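Good Habits for Running a Humanoid on a Slipper Rack
Larovwood Robotics Guides, updated 23/04/2018

If you've come over from our Firnell arm tutorial, welcome, and pull up a chair! This page is the longer companion to the Ila checklist, and it covers the house rules we follow whenever a full humanoid works close to furniture. Tidying slippers sounds like the gentlest job in the world, and mostly it is, but a shelf is a hard thing with edges and a hand is an expensive thing with fingers.

Step 1. Set the force limit before you set anything else. For soft footwear we keep the grip at 14 newtons or less, and we write the number in the log so the next person doesn't have to guess. Plush gives way easily, and once the fingers are inside a slipper you can't see them, so bring the arm in slowly and let the limit look after you.

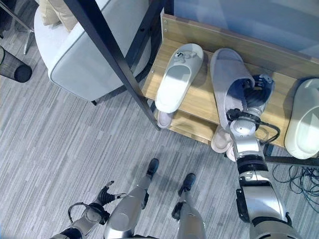
Right hand inside the gray plush slipper on the top shelf.

Step 2. Give the idle hand a job, even if the job is keeping still. Our rule is that the arm that isn't working gets a named parking pose, clear of the legs and clear of the rack, and the operator says it out loud before the run starts (you'll feel silly for a day or so, then you won't).
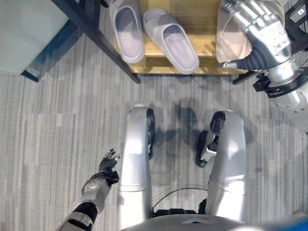
Should the idle arm be powered down while the other one works?
Leave it powered and holding its pose, because an arm that goes limp can swing into the legs and upset the balance.

Step 3. Walk the floor yourself. Loose cables are the thing we write up most often in the Sarmiento log, which stands at 342 entries as I write this, and a coil that sits well out of the way at the start has a habit of creeping when somebody moves a plug. Decide on a line the robot's feet may not cross, and agree on where people will stand too.

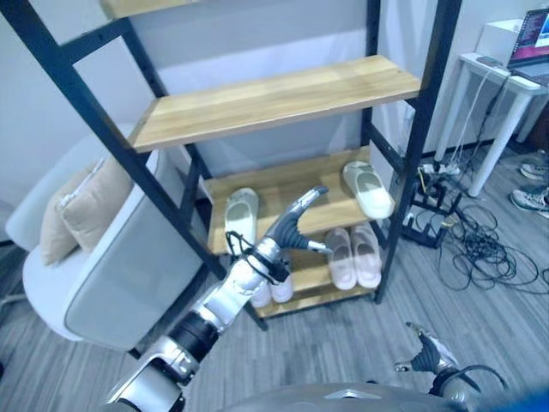 Who is allowed to press the stop button?
Anyone in the room may press it at any time, and they never have to justify it afterward.

Step 4. Back off between tries. Bring both hands away from the shelf, wait 20 seconds, and look over the whole rack before you start the next placement. It feels slow, I know, but you'll catch a crooked pair or a drifting wrist far sooner this way.

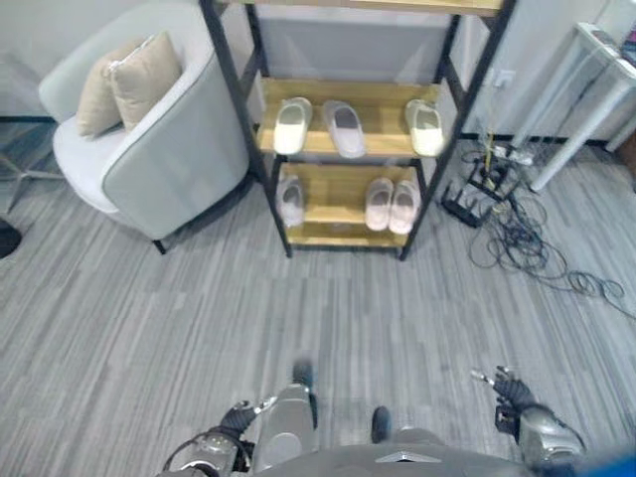

Firnell wrote in to say that 20 seconds felt too long for an experienced crew, and that a spoken "clear" from the operator and the spotter together ought to be enough. I can see the sense in that for short sessions, so try it if your crew is used to one another, and put whichever rule you choose on the session sheet before the motors go on.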